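10/2/19

Spent the morning on the grasp planner again. The Vellirine build from June still treats the basket rim as a hard obstacle with a fixed margin, so every approach over a full basket gets rejected or comes in too high. I cut the margin to 2 cm and let the wrist pitch float inside the last segment. Planning time dropped to 300 ms — acceptable for now.

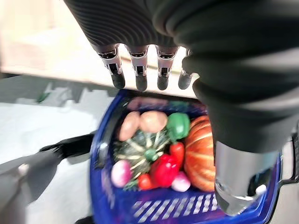 The other problem is timestamps. Wrist frames reach the Lencho node late whenever the arm is moving fast, and the pose filter then fuses them against the wrong joint state. Segmentation on blurred frames is poor anyway: pumpkin and peppers merge into one mask. I added a velocity gate that drops frames above a threshold and holds the last good estimate. Replayed over 1,000 logged frames. Fewer jumps, a little more lag.

Afternoon on long items. Napa cabbage needs its own grasp template, as the center of mass sits well off the box center and the controller reads the resulting torque as a collision. Raised the wrist torque limit for that class only. Also had to extend the held-object model below the palm so the planner keeps the narrow end clear of the basket wall.

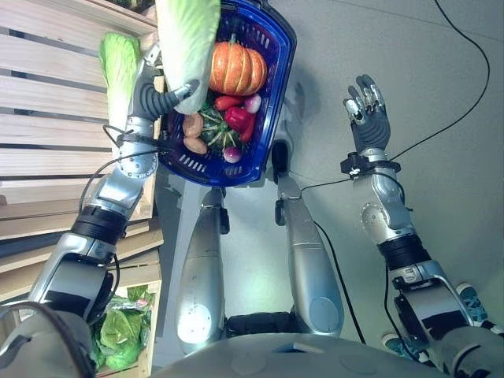

Lensa Worku would prefer to estimate the load online and drop the per-class limits entirely, on the grounds that the table will never stop growing. Fair. It has 4 entries today and I already dislike editing it.

Left to do: merge the velocity gate, rerun the Clotier regression set, ask Eldana Endale which clock the wrist driver stamps from.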